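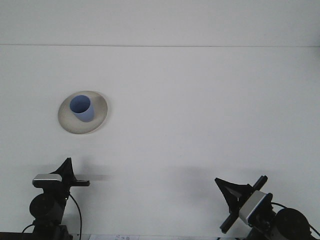

Photos: Arnout Kramer / Mostyn staff diary

Search this diary Go

March
By Golshifteh Bakhtiari

On the bench again from half past seven. The job is cup and plate, the same one we have had since Litivska took the canteen contract. Before the arms came, two of us cleared and sorted trays by hand, 300 on a normal shift and 499 on the worst one I can remember. My wrists were bad by dinner time. They are better now, and I have told Arnout so, though I miss having someone across the table to talk to.

What I do these days is mostly watching. I put the cup where the sheet says, start the run and write down how it went. The left arm gets most of the work on this job.

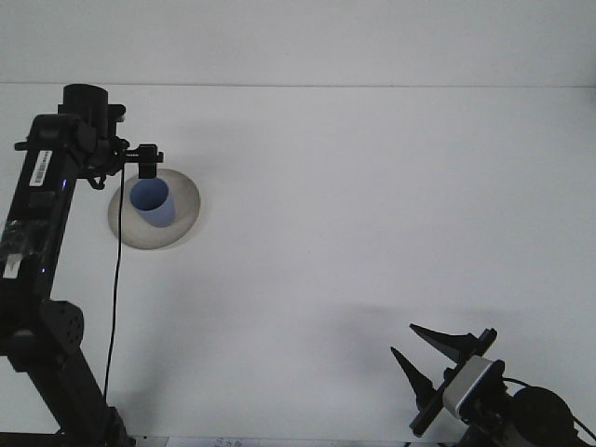
After the tea break

Run 43 was where I had my argument with Arnout. He wants the notes typed straight into Oltik. I want to keep my notebook as well, as Oltik lost a morning's worth last month and I was the one who had to do it over. We left it that I do both until Easter.

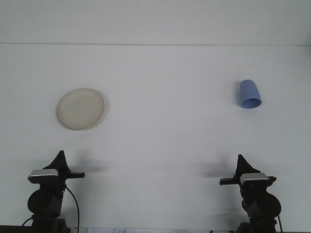 He also said Niltard are sending a trainer, and that two of us will be put forward for the setter's course. It is one grade up and the hours are the same. I said yes before I had thought about it. Pauline from the wash line was not asked and she has been here longer than me, so I shall have to speak to her. 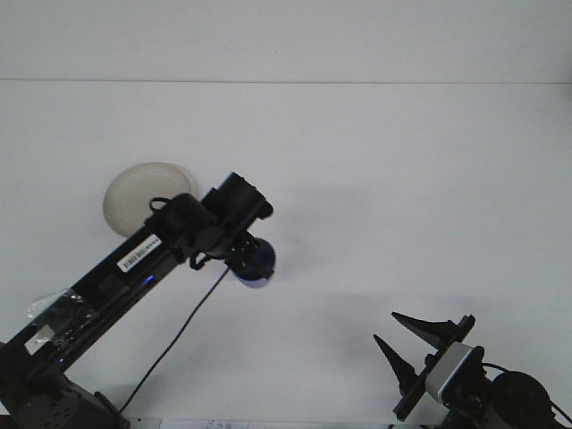
The pay sheet still has me down as a tray hand. I asked the office to change it and they said after the course. Home by four, feet fine, eyes tired.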